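October 26, 2023
Bench notes, glaze room

Back at the strawberry jam pot glaze again. I know, I know, I said in July that I was done with it. But the shop at Stinia wants more of the lidded pots in the blue-green, and the last firing came out with that sulky gray bloom on the shoulders, so I've given in and started a proper set of tests instead of fiddling with the bucket and hoping.

Where things stand, for anyone picking this up after me. The base is the Flovmont recipe, the one taped inside the cupboard door with the coffee ring on it. Please stop using the older copy in the blue binder! It has the silica and the feldspar swapped on the second line and I lost most of a morning to it in the summer. I've crossed it out in marker now, which I should've done then.

I mixed a fresh dry batch this morning and split it into 4 jars. Jar A is the recipe as written. B has a bit less copper. C has the same copper but a pinch more tin. D is the one I feel silly about: straight recipe, but sieved twice through the fine mesh, because I have a suspicion that the speckling on the lids is plain old lumps and has nothing to do with chemistry at all. If D wins I'm going to be very annoyed with myself and also very pleased.

Test tiles are the L-shaped ones, from the Omau clay, because that's what the pots are made of and I'm tired of getting lovely results on white porcelain that mean nothing on anything we sell. They were bisqued last week with the mugs. I wiped them all down with a damp sponge and let them sit on the rack while I had lunch, and then dipped them to a slow count. Letters are scratched on the feet with a needle tool. I also wrote them in iron wash, since last time the glaze ran into the scratches and I had a whole shelf of tiles called nothing.
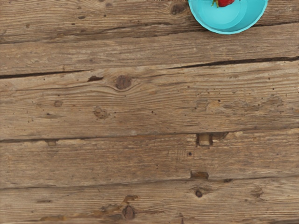 The other thing I want to sort out is thickness. I've been dipping by feel for years and my feel is apparently not as good as I tell people it is. When I cut across the drips on the old test pieces with the tile saw, the thick ones had gone milky right through and the thin ones were clear and kind of brownish over the clay. So there's a sweet spot and I've been wandering in and out of it. For this round each tile gets one dip over the whole front and a second dip over the top half only, so I can see one coat and two coats side by side. I'm going to scratch through the dry glaze with a pin before loading and write down what I see, even if what I see is just "thin" or "pretty thick."

Water is the part I keep getting wrong. I topped up the big bucket straight from the tap all through the summer and never once checked it, and then wondered why the glaze went on like skim milk. The hydrometer was behind the wax pots the whole time (it's now on the hook by the sink, please put it back on the hook by the sink). All the jars are matched to each other today. They were a bit thick when I started, so I added water by the spoonful and stirred and checked and stirred again, and it's boring, but it does work.

Kiln. Going into the small electric, middle shelf, away from the door side because the door side runs cool. I'm programming it to top out at 2200 Fahrenheit and hold for 10 minutes. Before this I was doing no hold at all. My theory is that the gray bloom is bubbles that never got a chance to heal over, and a short hold might let the surface settle down. The risk is that the copper goes somewhere I don't want it to go. Nothing white is sharing the shelf, just in case, after what happened to the little cream jugs. I still think about those jugs.

I've got a witness cone next to the tiles and another one on the bottom shelf. The controller and the cones have been disagreeing lately and I trust the cones. If they disagree again I'll swap the thermocouple. There's a spare in the Ó Riain box, under the pyrometer manual, still in its bag.

Notes from cleaning up, mostly to myself. The 80 mesh sieve has a tear near the rim, small but it's there, and I bet it's been letting grit through. It goes in the bin tomorrow as soon as I've found the replacement. The scale drifts when the heater is running next to it, so either turn the heater off or move the scale to the other table. The lid of the tin oxide tub is cracked and I've put tape on it, but we need a new tub. And the mask filters are due. Don't mix dry materials with the old ones, even if it's only a scoop.

Later, same day

Tiles loaded and the kiln's on. Pin test before loading: A and B both looked even, C was a little heavier on the second coat than I meant it to be (I dipped it last and the jar had started to settle, my own fault), and D went on beautifully. Like, suspiciously nice! I stirred C again and did a spare tile from it so I've got a fair one to compare. The spare is marked C2 and it's at the back left of the shelf.

I emptied the big bucket through the fine mesh while I was waiting and got a spoonful of hard little green crumbs out of the bottom. Dried-on stuff from the sides, I think, getting knocked back in every time someone stirs. I've scrubbed the bucket and the stirring stick and poured everything back. So even before the kiln's open I'm leaning toward the lump theory for the speckles, though it wouldn't explain the gray.

Leaving it to finish overnight. It should be cool enough to crack the lid by 11 tomorrow morning, and I really mean it, no peeking before then, and that goes for me too. If anyone's in early, check that the vent fan is still running and write the controller reading on the clipboard.

If the hold looks good I'll try it next on two real pots, one with the lid fired in place and one with the lid off on its own stilts. Wax on the gallery for both. The new wax is the pink one and it needs longer to dry than the old stuff.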